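Subject: Re: Wollside program – running order and parts

Quick one before I run for the train. Answers below, sorry for typos.

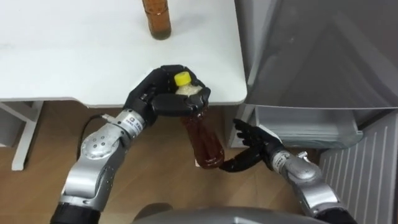
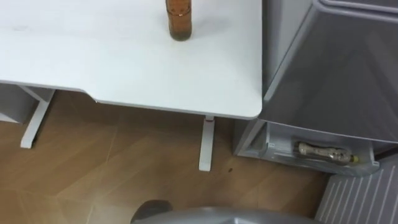
White table, brown bottle, both times.

Parts first. Altos are still short for the Stesholm motet, I have 20 copies and we need 26. Will print the rest tonight. Please pencil only, they go back to the Gelden library after and they charge for ink.

> On Tuesday you wrote:
> Are we doing the Andreadis psalm before or after
> the break? And is it really 559 in the blue book,
> mine has a carol there. Also what pitch are we at,
> the organ or ours?

After the break. Basses need the sit down. And yes 559, but in the new edition – the old blue book has it at 230, same notes except the tenor entry in the last verse, which is a bar later. Go with the new one.

Pitch is the organ's, so a bit sharp of what we've been rehearsing. Sopranos, I know. We'll run the top page twice at the warm up and see.

Second half order is psalm, the two short Latin peices, then the motet. No encore unless they realy ask.

Doors 7, warm up 5.30 in the side chapel. Black folders pls.

Can someone bring a spare pitch pipe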